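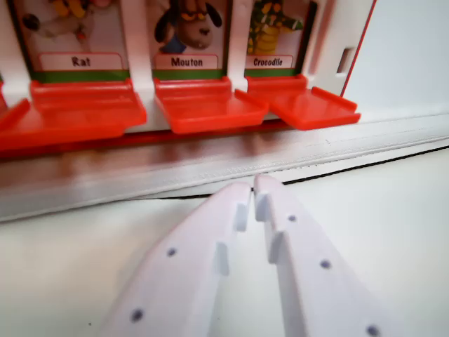 FOR IMMEDIATE RELEASE

Mirkora Opens Its Library of Hand-Guided Robot Tasks to Schools and Small Workshops

July 2023 — Mirkora announces today that its library of recorded robot tasks, called Naltik, is open for use by technical schools and small workshops. The library holds 200 demonstrations. In each of them a person guides the robot through a task by remote control, and the movement of the arm is saved together with the view from the wrist camera.

The first part of the library is made with table games and household objects. These things are cheap, easy to replace, and they ask for small and exact movements. A teacher can buy a similar game and repeat the exercise in the classroom on the same day.
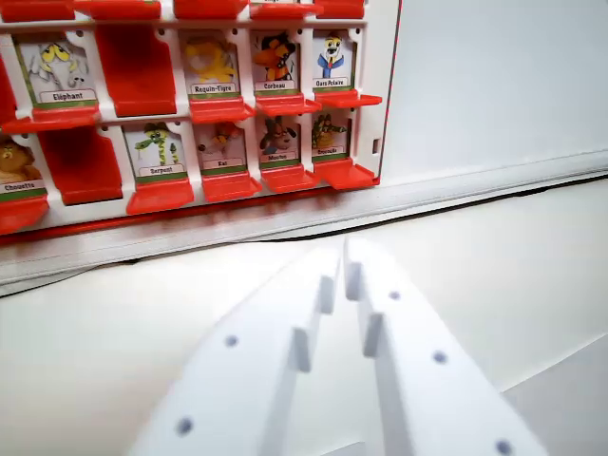 Mirkora Demonstration Team

The operator works with a hand controller called Drotero, which was developed in the company. When the operator closes the fingers of the controller, the gripper closes by the same amount. A new operator receives 14 practice tasks before any recording is kept.

"In the beginning I moved too fast, and the robot copied also my nervousness," said Nhi Hồ, who leads the demonstration team. "A good demonstration is slow near the object and calm everywhere else. We tell this to every new operator, and then we let them feel it with the controller."

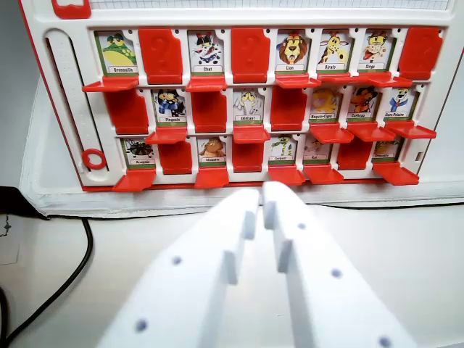 Naltik groups its tasks by the kind of contact they need: pressing, lifting, turning and sliding. For tasks with small hinged parts, the operator must choose one target and bring the fingertips close to it without touching the neighbors. On a guess-who board with three rows, where some animals face forward and other places show only a red tile, the snake and the rat have a red tile on either side of the pair, so a small error to the left or right matters. The operator may stop and start the approach again, and these corrections stay in the recording. Mirkora believes they are useful, as a robot also needs examples of how to come back from a poor position.

Each task comes with a short written instruction, which was checked by a second operator. Recordings with a lost camera signal are removed. 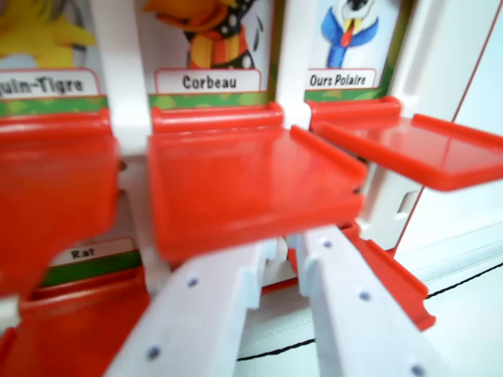
The gripper at the game board, with the "Corbeau" and "Ours Polaire" cards behind the red flaps. Photo: Mirkora

The library was tested before the opening by 31 students at the Tạ training workshop. Their comments led to a simpler file format and a shorter setup guide.

"Our students are mechanics, they are not programmers," said Lợi Thái, instructor at the workshop. "They could understand the method after one morning — you show the movement, you look at it again, you show it better."

Access to Naltik is free of charge for schools. Workshops can use the first 100 demonstrations without payment and ask for a license for the rest. A second part of the library, with tasks for two arms, is planned for October.

Schools and workshops that wish to take part can write to the Mirkora Demonstration Team through the contact page of the company.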